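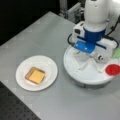
Cheese on toast, the way I make it for breakfast

When I moved to Canada I was surprised that so many people put the cheese on cold bread and wait for the oven to do everything. In my family we toast the bread first and the cheese comes after. It takes a few minutes more, but the bottom stays crisp.

What you need for one person

1 slice of square sandwich bread, one day old if possible
1 slice of mild cheese, a little smaller than the bread
Butter, only if you like
A flat plate

About the bread

Very fresh bread has much water inside and becomes soft again quickly. I buy mine on Saturday and use it from Sunday on. In January, when my kitchen is cold, I leave the slices on the counter for 13 minutes before toasting, otherwise the middle stays pale.

About the cheese

Choose a cheese which melts without making oil. Mild gouda is good, also young cheddar. Old cheddar has more flavour but it can go grainy. If your slice is bigger than the bread, trim it. You want a small border of crust all around, so that the melted cheese has some place to go and does not run down on the plate.

Steps

1. Toast the bread until the crust edge is golden brown. On my toaster this is number four, yours can be different.

2. Put the toast on a rack for 40 seconds. If it goes directly on a cold plate, the steam stays under it and the bottom gets wet.

3. Move it to the plate. Butter it now, thinly.

4. Lay the cheese on top. Do not press it.

5. For soft cheese, stop at this point and let the warm bread do the work. For melted cheese, put the toast on a tray under the grill (in Canada we say broiler) for one or two minutes. Keep the plate outside unless you are sure it can take the heat.

6. Stay beside the oven. I have burned more toast while answering the telephone than in any other way.

If you use an oven with only bottom heat

Set it to 196 degrees Celsius and use the highest shelf. It needs longer, maybe six minutes, and the colour will be lighter.

What to put on it

Black pepper is my favourite. My neighbour likes mustard under the cheese, and I must admit it is good. Tomato should go on at the end, after you dry it with paper towel.

Severin Leitner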